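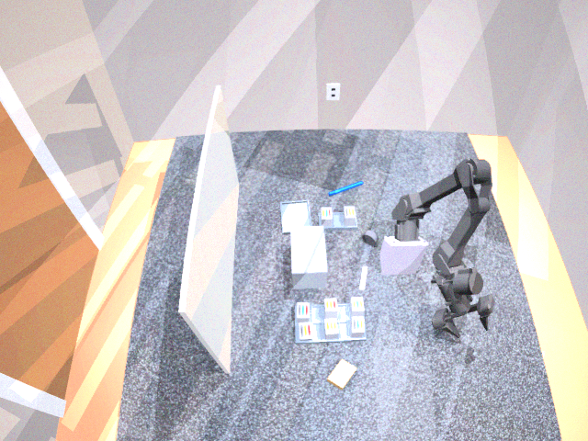

Figure 1. The simulated bench in Lavorico, with the arm, both racks and the loose block.

Project report: trying out the Karkance arm kit before we buy one
Tavion Benavides, September 12, 2025

My project was to find out whether our department should spend money on the Karkance kit, and I got to do nearly all of it without touching a real arm. Karkance lets you have a trial of Lavorico, the simulator that goes with the kit, and you can build your own bench in it and run the same scripts the real thing would use. I had 28 days on the trial licence and used every one of them (a few of the nights too).

Setting up was the bit I dreaded and it was fine! The arm comes ready on its pedestal and you drop in whatever you like around it. I put in a big light box, a shallow tray, a blue rod and two racks. The bigger rack has six little blocks in two rows of three, and the small one has a block at each end with the middle left free. That free middle was my target. The job was to pick a block out of the big rack and put it down there without knocking its neighbours.

I wrote the first script in a language called Giter, which Karkance made up for the kit. It reads nicely but the error messages are dreadful – one just said "pose" and stopped. Pascual Mansilla, who supervised me, suggested I try the Python version instead and I got on much better with it.

In the end I did 1022 runs. I changed the starting block each time, and later on I moved the racks as well. Most of the failures came from the two-fingered gripper closing at a slight angle and catching the block next door. Slowing the last part of the approach to 70 per cent helped a lot, and so did opening the fingers less wide. The rod was hopeless whatever I tried, as it rolled off every time, so I gave up on it after seven goes.

Things I liked: you can reset the bench with one key, the shadows make it easy to judge height, and the manual is short. Things I didn't: saving a layout takes ages, the stripes on the block tops look a bit mushy when you zoom in, and the help forum is very quiet.

I also had a quick look at the Thibodeaux kit, but its trial wouldn't let me add my own objects, so I couldn't run the same task on it.

My advice is to buy one Karkance kit and keep the simulator licence going for the whole year. I'd like to repeat the rack task on the real arm in October, starting with the same six blocks and the slower approach.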